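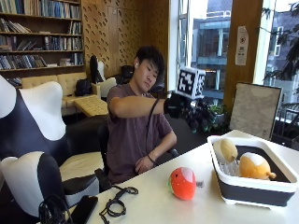
Stillesine releases Greltden 2 glove kit for hand-taught manipulation

Stillesine has released the second version of Greltden, its wearable kit for recording manipulation tasks by hand. The kit goes on sale in December and ships with Chala, the company's software for turning recordings into training data for robot arms.

Greltden records a person doing a task with their own hand, with no robot present. A sensor glove measures finger position, and a cube printed with black square markers sits on top of the glove. A fixed camera reads the markers to work out where the hand is and how it is turned. Chala then lines up the two streams and maps the result to the gripper chosen by the user.

The main changes from the first version are in calibration and weight. Calibration now takes 14 seconds and is done once per wearer. The glove and cube together weigh 208 grams. The glove remains wired - a single cable runs along the forearm - and the company says it has no plans for a wireless model.

"We looked at radio and decided against it," said Nusrat Sarkar, head of hardware at Stillesine. "A dropped packet in the middle of a grasp spoils the recording, and you often don't find out until training. The cable is thin and people stop noticing it after a few tries."

Stillesine is also publishing a set of 1018 recordings made with the new kit. The set covers tabletop pick-and-place work with soft objects, including plush toys and a dish rack. Soft objects were chosen as they change shape when gripped and are difficult to reproduce in simulation. Recordings were made in ordinary furnished rooms under daylight and indoor lighting.

Robotics integrator Zomell has used a pre-release version of the kit for some 300 hours. Byung-chul Yeo, who leads the trial at Zomell, said operators who had never used a remote-control arm were able to record usable tasks in their first session.

"With a remote arm, a new operator spends most of the morning learning the arm," Yeo said. "With the glove they reach out and pick the thing up. We still use remote control for heavy parts and for anything that needs force feedback, which the glove does not provide."

Greltden 2 is supplied for the right hand. A left-hand version is in testing. Owners of the first version can keep their existing camera mount and will receive the Chala update at no charge.

We use cookies to improve your experience on this site. By continuing to browse, you agree to our cookie policy. Accept | Manage settings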